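Home | Notebook | Builds | Parts shelf | People | Log in

Clineo Workshop Notebook
Filed under: Data gathering, Hand-held grippers, Soft goods

We use cookies to remember which notebook page you were last reading. Carry on browsing if that's fine with you, or change your settings.

April 2025: gloves, and why they are harder than cups

A long entry, I'm afraid, so put the kettle on. I wanted to get all of this down while it's fresh in my mind, partly for me and partly for whoever picks up the glove sessions in May when I'm away up the coast with the family (hooray!).

For anyone just arriving at this page, we're in the middle of collecting demonstrations for Silance, the handling policy that Seung-woo Bae has been training. The rigid things went beautifully. Cups, blocks, the little spice jars, all of it came together faster than any of us had dared hope, and I think we got a bit cocky. Then we moved on to soft goods and I remembered what humility feels like. A cup is the same shape every time you let go of it. A glove has moods.

The task as written on the board is "glove from table to bin, cuff first". Simple enough to say! The demonstrator works with a hand-held gripper in each hand, lifts the glove from wherever it happens to be, gets hold of it near the cuff and lowers it into the grey bin on the left. We do it with two kinds of glove, and we swap their positions around between takes so the policy doesn't decide that gloves only ever live in one spot.

I did the first 30 takes myself and then handed over to Seung-woo, who has much steadier wrists than I do and doesn't hum while he works (the rest of the workshop was grateful, I'm told). His were tidier. Mine had more variety in them, which is the kind way of putting it. We talked over lunch about whether to keep my scruffy ones and decided that we would, so long as the glove ended up in the bin and neither gripper lost sight of what it was doing for too long.

The bit I want to dwell on is the middle of the task, when the glove comes up onto its cuff. If you pinch too high, the fingers flop over toward you and cover the very part you need to grab next. Pinch low, with one gripper steadying the side, and you've got a fair chance of having it stand up nicely with the fingers away from you, which gives the second gripper something sensible to aim at. We spent an age on this. I'd encourage anyone new to have a good play with it before they start recording, and not to worry if the first dozen goes are hopeless.

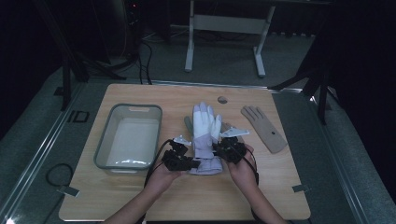
Notes on the grip

The white and lavender work glove is the friendlier of the two for this. It will stay upright on its cuff while both grippers are at it, and I've come to be quite fond of it. The beige one prefers to lie flat, palm down, and you have to coax an edge up before you can do anything useful. I tried sliding it toward the near side of the board and it worked now and then, but sliding looks so different from lifting in the recordings that I'd like to keep those takes in a folder of their own. They're in there under "slides", and please don't merge them with the others until Seung-woo has had a look.

Cables: let them hang down past your wrists and leave them alone. I had a habit of flicking them out of the way between takes, and it shows up in the wrist tracking as a lovely big swoop that has nothing whatever to do with gloves. I've trimmed the ones I noticed. If you catch any more, trim them too and put your initials in the log.

Pace: slower than feels natural. I know it's dull. The Staston replay tool drops samples if you snap your wrists about, and I lost 4 takes that way before I twigged. Seung-woo counts under his breath, I've gone back to humming.

What counts as a keeper

We argued about this in a friendly way. Where we've landed, for now, is that a take is kept if the glove goes into the bin in one go, or if it slips and the demonstrator recovers without putting a gripper down. Recoveries are gold, as far as I'm concerned. The earlier Seol set had hardly any in it, and you could tell, the policy would drop something and then just hover there looking lost, poor thing. So please don't restart when you fumble. Keep going, fix it, and tag it "recovery".

Throw the take out if the board shifts, if you've knocked the bin, or if somebody speaks to you and you turn your head to answer. I've done that last one more often than I'd like to admit.

Still to do

- Get to 50 keepers for each glove before we change anything else on the table.
- Check the clips on the board at the start of every session. I found one had worked itself a bit slack and had to bin 2 takes.
- Ask Seung-woo whether he wants takes starting with the glove inside out. I think yes, he thinks later.
- Find out who has the spare gripper pads. They were in the blue drawer and now they aren't.
- Rename the folders from the first session, which I labelled in a hurry and can't make head or tail of myself.

I'll add the recovery tags to the older takes tomorrow if the replay machine is free.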